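Pretend Kitchen Refresh: Progress Report to the Ridik Fund
June 17, 2021
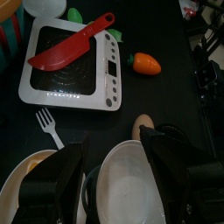

Does a play kitchen need a cooktop with buttons on it?

Children will cook on anything, including the windowsill and each other, but in our playroom a cooktop with buttons keeps three or four of them at the same spot for longer, taking turns and arguing about dinner. Arguing about dinner is more or less what we asked you to pay for.

Where the money stands

The grant was $2780. We have spent most of it and have $233 left, which we would like to hold over for replacements, as toy vegetables leave this building in coat pockets at a steady rate. Receipts are in the folder that went to your office with the signed form. The one from Manolakis is handwritten and has a coffee ring on it. We asked for a cleaner copy and were sent a photograph of the same one.

What has changed since February

The old kitchen corner was a cardboard box stove with burners drawn on in marker, a single saucepan and a quantity of wooden fruit that had been through a great deal. The stove has been retired. The fruit was sanded, looked at again, and also retired.

In its place we have the toy induction cooktop, white with a black top and a strip of little grey buttons down one side. You can make out the rings of the coil on the top if you look for them. Most of our families grew up with gas or a coil element, so a few grandparents have asked where the flame goes. The children had no such questions. They pressed everything in the first minute and announced that soup was ready.

The toy food is the sort that comes apart across the middle, so there is something for a knife to do. The carrot is the favourite by a long way. It is short and fat and has its leaves on, and it has been served as a carrot, a fish, a birthday cake and, for most of one morning, a telephone. The red plastic knife has a proper curved blade shape and a hole in the handle, and we had meant to hang it from a hook. It has spent very little time on the hook.

The shelving came from Andden and went up without trouble. The Plillulden bench did not. It arrived with the legs for a different bench, taller ones, and for a while our three-year-olds were cooking at bar height. The right legs came eventually and the colour is close enough.

What the children are doing with it

We run sessions of 90 minutes with 6 children at the kitchen at a time. Before the refresh, the corner was mostly a place to put things down. Now it gets used from the start of the session, and the quieter children go to it first, which our staff noticed before any of us thought to write it down. There is a good deal of naming of vegetables. There is also a restaurant, with a menu nobody can read and prices that change depending on who is asking.

Cutting is the part parents mention most. Children who will not hold a crayon for us will saw away at a plastic carrot quite happily, and one family told us theirs now insists on helping with the real ones at home, slowly.

What has not gone so well

Tidying. We had planned for the food to go back in sorted baskets, with a drawing on each. The children sort by a system of their own and will not be moved on it. Greens in particular end up behind the cooktop. We are trying one big basket instead.

The apron order is still outstanding. We have stopped promising the children a date.

Next steps

We will finish the low hooks, chase the aprons and put together a short sheet for families on cooking games that need nothing bought. A final report will follow once the last of the money is spent, presumably on carrots.

Athina Lazaridis
Playroom Coordinator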